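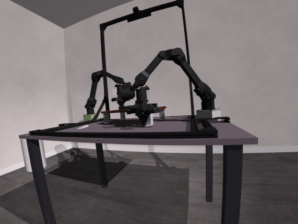
Figure 3. Cellule à deux bras en simulation, portique et planche en place.

3.2 Chargement de la cellule (atelier robotique Okley)

1. Ouvrir le projet Fovora et charger la scène « planche ».
2. Saisir 1262 dans le champ « graine ». Tous les binômes utilisent la même valeur.
3. Vérifier que la base du bras gauche repose sur le bloc vert pâle et celle du bras droit sur le bloc blanc.
4. Contrôler la position des petits supports gris sous les deux extrémités de la planche.
5. Passer les deux bras en mode « maintien », puis lancer la simulation.
6. Enregistrer l'essai dans le dossier du binôme.

Note : la vue basse sert à contrôler le dessous du plateau. Pour régler les pinces, choisir la vue 7.

Attention : ne pas déplacer l'assemblage central pendant que le mode « maintien » est actif. En cas de collision signalée, arrêter la simulation et reprendre à l'étape 2.

Attention : les trajectoires validées en simulation ne sont pas transférées sur les bras réels sans l'accord de l'encadrant.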